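Anent Checkout: Contactless Terminal and Wallet Acceptance Check
Location: Dritov store, lower level and mezzanine
Checked by: Ramiro Segura
Period: June, store closed, start 6:40 a.m.

Ratings: OK / Fix / Repeat. "Repeat" means the item passed but has to be tested again after the next terminal update. Comments are by the person checking unless marked otherwise.

Section A. Hardware

A1. Reader housing intact, no gaps at the seam, no added parts over the card slot.
OK. Seals match the numbers on the install sheet. Seal on lane 2 is scuffed but readable.

A2. Contactless symbol visible to the customer from a normal standing position.
Fix. Lane 4 symbol is covered by the loyalty card sticker. Move the sticker to the side panel.

A3. Power and network cables clipped, not under load, no splices.
OK. Lane 1 cable was rerouted after the last check and now has enough slack for the swivel mount.

A4. Reader mount tightened, no play greater than 3 mm at the top edge.
OK.

A5. Metal objects kept clear of the antenna area.
Fix. Coin trays on lanes 3 and 4 sit too close. Reads fail when the phone is held flat against the tray side. Move both trays to the left of the keypad.

Section B. Wallet transactions

B1. Phone payment completes with face unlock.
OK on all lanes.

B2. Phone payment completes with passcode after face unlock is declined.
OK. The terminal waits long enough for the customer to type the code. The older firmware did not.

B3. Watch payment completes with the double press.
Repeat. Lane 2 needed a second presentation. Watch was held at an angle. Use the test card position guide next time so results can be compared.

B4. Amount shown on the phone matches the amount on the terminal and the receipt.
OK.

B5. Refund to the same device account number.
OK. Staff still ask for the plastic card. The last digits on the plastic card will differ from those on the receipt, and the refund screen should be followed as written.

B6. Read success over the test run, minimum 1,100 good reads out of 1,132.
OK. 1,104 good reads. Most of the failures are from lanes 3 and 4; see A5.

Section C. Network and fallback

C1. Terminal reconnects without a restart after the network cable is pulled and replaced.
OK.

C2. Offline limit set to 100 dollars or less per transaction.
OK. Set to 100 on every lane.

C3. Stored offline payments upload when the link returns.
Repeat. Upload finished, but the Liker back office screen showed the old total until it was refreshed by hand. Ticket opened with Liker support.

C4. Certificates valid for the next full quarter.
OK.

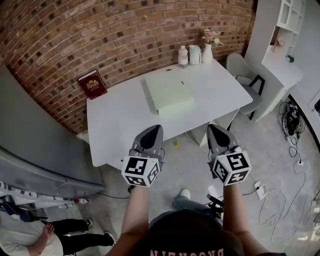
C5. Time on the terminal agrees with the register within one minute.
Fix. Lane 1 is four minutes slow. The time server address was left blank when the unit was replaced. Enter the address from the Chaturvedi setup sheet, page 2, and restart.

Section D. Access and records

D1. Default manager code changed.
OK.

D2. Former staff removed from the terminal user list.
Fix. Two accounts still active. Both belong to people who moved to the other store and have new logins there. Remove from this list only.

D3. Receipts show no more than the last four digits.
OK on paper and email receipts.

D4. Web checkout shows the wallet button in supported browsers and hides it in the others.
OK. Button height is below the size in the style guide on small screens. Passed to the web team, no effect on payment.

D5. Previous checklist on file and signed.
OK. Open items from that list: A2 (same sticker, lane 4), C3.

Follow-up

A2, A5: store manager, before opening.
C5: R. Segura, same visit. Done 9:15 a.m., time confirmed after restart.
D2: store manager, written confirmation to Anent support.
B3, C3: test again after the terminal update. Do not close C3 on the basis of a screen refresh. The total has to update without one.

Lanes 3 and 4 may be used with chip cards while the trays are being moved. Test run B6 is to be repeated on those two lanes only, with the results added to this sheet under the original figures.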